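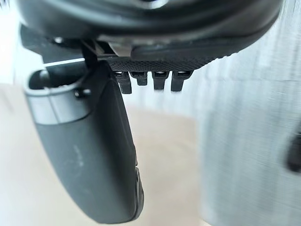
深色外壳下沿，带菱形细纹的平板和一排黑色短片

老桥通了！早上七点，Curkdale这边桥头的围挡撤掉，我骑着车排在人堆里，前面是一个推婴儿车的妈妈，后面是送牛奶的小货车（他其实不能上桥，后面再说），大家都伸着脖子看。放行以后也没什么仪式，穿反光背心的工作人员把手一挥，说走吧，我们就走了。

对没住在这一带的朋友简单交代一下。Lukumay河从镇子中间穿过去，东岸是Curkdale，西岸是Cultby，两边在行政上早就算一个地方了，可是你随便拉一个西岸的人问他是哪里人，他一定跟你说Cultby，还要把“不归他们管”的意思带出来。连着两岸的就是这座石桥，桥头的石牌上刻着1617，所以我们都管它叫“老桥”，虽然下游后来又修了一座公路桥，也没人管那个叫“新桥”，都叫“绕路那个”。

老桥这次一关就是5个月。春天关的，公告贴出来的时候写的是夏天结束前完工，我当时还跟邻居打赌说肯定拖到下雪，结果我输了，欠人家一顿早饭。现在是9月，天还热着，桥就开了，这在我们镇的工程史上算得上一件奇事，我愿意为它专门写一条。

先说大家最关心的，怎么走。

桥面现在只给行人和自行车用，婴儿车、轮椅、手推车都可以，机动车一律不行，摩托车也不行，熄了火推过去可以。早上六点以前和晚上十点以后，桥头的矮栏会合上一半，人照样过，就是自行车要下来推。救护车和消防车有专门的钥匙，能把中间那根柱子放倒。送牛奶的那位大哥早上就是没看到新牌子，跟着大队伍一路排到了桥头，然后很狼狈地倒车出去，我们几个帮他看着后面。大哥，对不住，当时我笑得有点大声。

其实关桥之前就一直有人在吵车能不能上。以前是小车可以单向过，靠桥头的红绿灯轮着放，早晚高峰能堵到面包店门口。反对禁车的主要是西岸的店家，怕没车就没生意；支持的主要是带孩子上学的家长，桥上那个人行道窄得要命，两个书包并排都过不去。最后定的是先禁一年，明年这时候再看。我自己是支持的，不过我没有车，所以我的意见大家打个折听。

再说修了些什么。我上个月去镇公所听过一场说明会，做了笔记，字太潦草，有些地方现在自己也认不出来了，认得出来的都在这里。

最要紧的是桥墩。这条河看着老实，春汛的时候脾气很大，水流常年掏桥墩底下的沙石，掏出来的坑从岸上根本看不见，潜水的人下去摸才知道有多深。这次是先围了水，把里面抽干，再填石料，外面加一圈护脚。那阵子河边天天有人看热闹，抽水泵从早响到晚，住在河沿的人苦不堪言，我家隔着一条街，开窗也能听见。

然后是桥面。以前那层沥青全刨掉了，露出下面的老石板。这件事我完全没想到！我在这里住了这么多年，一直以为下面就是土和碎石，谁知道刨开以后是整整齐齐的石板，有些上面还有车轮压出来的槽。能用的石板都留下了，编了号，搬出去洗，再按原来的位置铺回来；碎得厉害的换了新的，颜色浅一点，走过去一眼就能认出来。说明会上有人嫌难看，问能不能做旧，答复是不做旧，让它自己慢慢变。我觉得挺好的，过几个冬天就差不多了。

栏墙也修了。上游那一侧有一段往外歪，我小时候大人就不让靠，说靠了会掉下去。现在拆开重砌，灰缝用的是石灰浆，干得慢，所以有一段路到月底还拉着绳子，经过的时候请不要伸手去抠。我知道你们想抠，我早上就看到好几个大人在抠。

灯换成了矮的，装在栏墙脚下，光往地上打，不往河里照。这是钓鱼的人和看鸟的人一起要求的，难得他们意见一致一回。昨晚试灯的时候我去看了，说句公道话，一开始觉得太暗，站了一会儿眼睛习惯了就好了，地上的石板看得清清楚楚，抬头还能看见星星。视力不太好的朋友第一次走夜路，还是带个手电吧，两头的台阶边上虽然刷了白线，转角那里还是有点黑。

负责施工的是Brovedex，就是前两年给火车站修顶棚的那家。当初听说是他们中标，我心里咯噔了一下，火车站那个顶棚现在下大雨还滴水，等车的人都知道要站哪里。不过桥这个活儿，至少从走上去的感觉来说，做得挺仔细。他们在东岸桥头的围挡上开了几个小窗，让路过的人可以往里看，高的一个给大人，矮的一个给小孩，这点我要夸一夸。矮的那个总是有人占着。

钱的事我也问了。大头是省里的古迹维护款，镇上出一部分，还有一部分是大家捐的。捐款的一共有200多户，名单贴在Cultby那头的布告栏里，按笔画排，没有写金额。我去看了一眼，找到了我妈的名字，她一个字都没跟我提过。布告栏的玻璃门有点卡，想看的话往上抬一下再拉。

关桥这段时间大家是怎么过的，我也想记一笔，不然过两年就全忘了。

最惨的是西岸的孩子，学校在东岸，直线距离走桥几分钟的事，关了以后得坐接驳车从下游那座公路桥绕。接驳车早上七点半一班，错过了就得自己想办法。我有个表妹家的小孩整个春天都是嘴里叼着面包上车的。后来镇上在桥的上游加了一条小渡船，白天来回开，一次上不了几个人，下雨还停，可是小孩都爱坐，有的放了学故意坐过去再坐回来。船昨天傍晚开了最后一趟，岸上居然有人鼓掌，也有小孩哭。

店家也难。西岸河边那家修鞋铺子关了门，说是本来就打算退休的，桥一关就提前了，卷帘门上还贴着“谢谢各位”的纸条，我每次经过都有点不是滋味。面包店倒是想了个办法，在东岸临时摆了个小摊，早上用小推车从渡船上运面包过来，卖完就收。今天桥通了，摊子撤了，他们回到自己店里，排队的人从店门口一直弯到巷子里。我排了，没买到肉桂卷，买到一个葱油的，还热着。

早上在桥上听到的话也挺有意思。一位老太太走到桥中间停下来，摸摸栏墙说，跟我结婚那年一样。旁边她的老伴说，你结婚那年这里是铁栏杆。两个人就站在那里争，后面的人都笑着绕过去。还有个小男孩趴在石板上，拿手指头顺着那道车轮槽一路划，他爸喊他起来他不起来，自行车只好慢下来等。我也等了。上班迟到了一会儿，桥通第一天，应该算有正当理由吧。

也听到有人抱怨。主要是石板不平，骑车颠，车筐里的鸡蛋要小心。细轮胎的公路车尤其难受，我看到有人骑到一半就下来推了。有轮椅的朋友也说，石板中间那一溜太颠，靠下游一侧另外铺了一条平的石带，走那边就顺多了，可惜早上人多，平的那条全给散步的人占了。所以拜托大家，看到轮椅和婴儿车过来，往中间让一让，走路的人颠一下没关系的。说明会的时候承诺过要在石带上做标记，到今天早上我没看见，已经打电话去问过，对方说这个月内会补。我会再盯一下，有消息就更新在这条下面。

另外一件没弄好的是公交。以前东岸的小巴可以直接开过桥，现在只能停在桥头，乘客下车走过去，到西岸再换。从东岸站牌到西岸站牌要走200米，天好的时候当散步，下雨天提着菜就不好玩了。西岸的站牌还没有雨棚，只有一根杆子，长椅也没到位。公交公司那边说正在跟镇上谈雨棚的位置，卡在一棵老椴树要不要修枝上。我个人站椴树，修一点点枝可以，别砍。

车票方面，在桥头换车不用重新买票，早上买的那张收好，给西岸的司机看一眼就行。我早上就听到有人又掏了一次钱，司机也没拦，估计也是第一天没弄明白。用月票的照常。

周边停车稍微提一下。开车来逛的朋友，东岸请停在老粮仓后面的空地，白天免费，晚上八点以后要清场；西岸请停在足球场旁边，有比赛的时候进不去。千万不要停在桥头的小广场，那里现在画了黄线，是给救护车掉头用的，早上已经有人吃罚单了，是谁的车我就不说了，反正他自己会看到这条。

至于庆祝活动，有是有，不在今天。镇上说等栏墙那段石灰浆干透、绳子撤了再办，大概会在桥上摆长桌吃晚饭，两岸各出一半的菜。菜怎么分已经开始吵了，两边都说李子馅饼是自己的，我妈的意思是各做各的，摆在一起让大家吃，吃完谁的盘子先空算谁的。想报名出菜的，布告栏旁边有一张表，笔用绳子拴着，没水了就去面包店借。

河里的事顺便说一句：因为抽水和填石，桥下那一小段水浅了不少，原来大家跳水的那个地方现在不能跳了，真的不能跳，底下全是新填的大石头。东西两岸都竖了牌子，可是昨天下午我还是看到几个半大小子在栏墙上试探。家里有这个年纪小孩的，今晚吃饭的时候讲一声。要游水就去上游渡船码头那里，码头会留到天冷再拆。

我下班还打算再走一趟，看看傍晚的灯全亮起来是什么样子，顺便把欠邻居的那顿早饭改成晚饭请了。桥上风比以前大，大概是栏墙矮了一点的缘故，晚上过去的话多带一件外套。

更新：中午又打了一次电话，石带的标记确定用嵌在石头里的浅色条，材料还在路上。小巴时刻表已经贴到东岸站牌了，末班晚上九点四十。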